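Hultemberg clothing exchange to move into former Salari shop

June 9, the old closing date, no longer applies to people who want to hand in clothes for the Hultemberg exchange. Organizers said Friday that donations will be taken through the end of the month, after the town agreed to let them use the former Salari shoe store on Bremell Street.

The exchange has run out of the basement of the Hedlund building for 16 years. It lost that space in March, when the building was sold and the new owner asked tenants to leave.

"We had racks in three garages and bags in my sister's hallway," said Gunnel Åberg, who runs the exchange with Vidar Boström. "It was not a good spring."

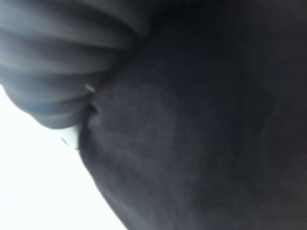

The town council voted 7-2 to lease the storefront to the group for $300 a month. The lease runs for one year and can be renewed once. Council member Ragnvald Holmgren voted against it and said the town should have looked for a business that would pay full rent.

"That is a corner lot on the main street," Holmgren said. "I have nothing against used clothes, but we had it listed for less than two months."

Boström said the group plans to open four days a week, up from two. People bring in clean clothing and get a credit for each item, which they can use to take something else home. Those with nothing to trade can pay $1 per item. Children's winter coats are free - that rule has not changed since the exchange started.

Last year 372 households used the exchange, according to its annual report. Boström expects more this year, partly due to the bus stop outside the new door. The Hedlund basement could only be reached by a flight of stairs.

Work on the store is expected to take three weeks. The front window has to be replaced and the back room needs new wiring. The group has raised roughly $200 toward paint and shelving and is asking for more.

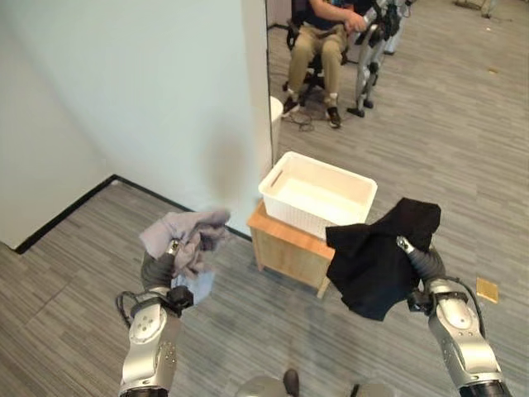

Can people still drop off clothes before the store opens? Donations are being accepted at the side entrance of the public library during regular library hours, and bags should be tied shut and marked with the size range.

The exchange does not take shoes, pillows or anything with a broken zipper. Bedding is accepted if it has been washed.

Tyra Bakke, who owns the bakery next door, said she was glad to see the storefront filled. It has been vacant since the shoe store closed.

Credits earned at the old location will be honored at the new one.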